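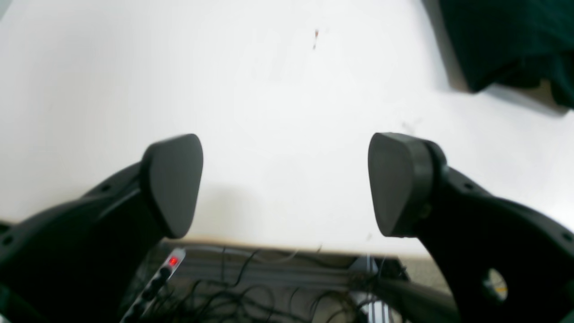

What makes sourdough sour?

Two kinds of bacteria in the starter, mostly. One makes lactic acid (the yogurt kind of tang) and the other makes acetic acid (the vinegar kind), and the baker gets to push the balance around with time, water and temperature.

OK so I have been reading about this since breakfast and I need to put it somewhere. Thread!

The yeast gets all the credit, but the bacteria in a healthy starter outnumber it by a mile. They've got the run of the jar. The yeast just lives there and makes bubbles.

My starter is called Luvo. It came to me from Þröstur Eyvindsson, who taught the bread weekend I took at Gesurness last August, and it rode home in a jam jar wrapped in two socks. It's mostly rye and it smells like green apples on a good day.

On a bad day it smells like nail polish remover. That means it's hungry! Feed it more, or more often. I threw out a perfectly good starter years ago over that smell and I'm still a little sad.

Things I've tried lately for more sourness: a long night in the fridge after shaping, a spoonful of whole rye in the dough, and feeding the starter later than I normally would. The fridge made the biggest difference by far -- my 15-hour loaf and my same-day loaf tasted like they came from different kitchens.

For a milder loaf go the other way. Use the starter young, when it has just domed up and still smells sweet, and keep the dough somewhere warm. My mother likes this one better and she is not shy about it.

My usual is 800 grams of flour, which makes 2 loaves. One for us, one for whoever lives closest. Most of it is plain bread flour, the rest is whatever bag is open.

Somebody asked about salt. Yes, put it in! I forgot it once and the dough rose like crazy and then tasted like a paper towel. Salt slows everything down a bit, so if your kitchen is hot it's doing you a favor.

Also picked up a secondhand copy of Guérin's little rye book, the one with the stained green cover. There's a whole chapter on old dough, where you hold back a lump from each batch for the next one. I had no idea you could keep that going for so long. Trying it this week.

Update 4/16/18: the old-dough loaf is out of the oven and the crust is singing!! If you've never put your ear next to a cooling loaf, please go do it. Tiny crackles, for over ten minutes.

Crumb is tighter than I wanted, flavor is wonderful -- kind of nutty, with the sour showing up late. Eating it with butter and the Ranito honey my sister sent. Next one gets more water.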